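3.2 Bag and Working Surface

The packing task uses one school-size backpack in navy blue, laid flat in the middle of a tabletop with a beige marble pattern. Straps were left where they fell. Pattinasarany and Rahman tied straps back in their earlier trials, and handling times fell as a result; we did not follow them, as bags at home are seldom tied. The bag laid flat, with a plush doll on the table at the upper left, is shown in Figure 3a.
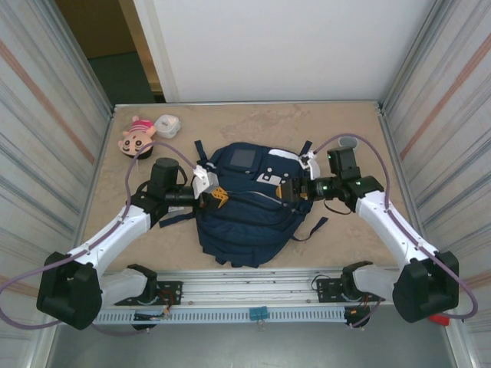

Figure 3. Backpack on the working surface: (a) laid flat; (b) open.

3.3 Opening and Item Placement

A bag was scored as open when its main compartment could be reached without lifting fabric a second time. The mesh window pocket on the upper flap — gray, and visible in Figure 3b — was not counted as a compartment. Small goods lay beyond or beside the bag: the doll in its pink-and-white striped hat, a small white container, a small gray cup and a light blue square sponge.

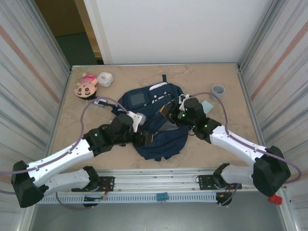
Each packing order was given a limit of 300 seconds, and 7 orders were compared. Soft goods placed first took up the corners of the compartment and left a flatter base for rigid ones. The reverse order produced gaps along the seams, which Overgaard attributes to lining stiffness. We did not measure stiffness and leave the point open.

Related articles
Nurmi: Strap Length and Bag Handling
Antoniadis: Zipper Layout in School Bags
Trulbridge Packing Notes, June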